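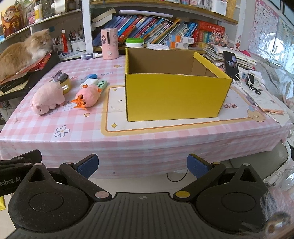
The hand-held gripper on a toy pickup run, blue pads facing the open yellow box.

Ostlow Hand-Held Gripper, blue pad version

Sold by Skusterberg. Price: 318, pads included. In stock.

I've had three hand-held grippers on my desk since July, and this is the one I keep grabbing first, so I figured its page should say why (and where it annoyed me!). The other two were the Ķēniņš and the Tuso, both of which we also sell, so I've got no reason to be mean to either.

What I like most is the pads. They're blue and textured, and they hang on to plush without mashing it flat. I ran all three tools on the same job, picking up soft toys from a tablecloth and putting them in a cardboard box, and the Ostlow gave me the fewest dropped toys by a good margin. The Tuso was close on anything with hard sides but kept sliding off fur fabric. The Ķēniņš grips like crazy, only it drags the cloth along with the toy, and then you're straightening the table again before the next try.

The two fingers angle in toward each other from a wide black body. That body is my one real gripe. It takes up a lot of the bottom of the camera view, more than on the Tuso, so small things close to you can vanish behind it. I got used to working a bit farther out and it stopped bugging me after a day or two.

Camera: the wide view is great for a whole table plus whatever's behind it. Straight edges do come out curved, so plan on correcting for that if you're measuring anything.

Wear: I did some 1000 closes on the first set of pads and then swapped them, mostly out of curiosity. The old ones still worked fine. The pivot pins got a little stiff on one side, and a tiny drop of oil fixed it.

Weight is 602 grams with the camera on. My wrist noticed by the end of a long afternoon, so take breaks (the Ķēniņš is heavier still).

In the box: gripper, camera, mounting arm, 2 spare pads, cable, hex key.

Spare pads are sold separately and fit the older Ostlow body too. They don't fit the Tuso, I tried.

Page updated Sunday, December 13, 2020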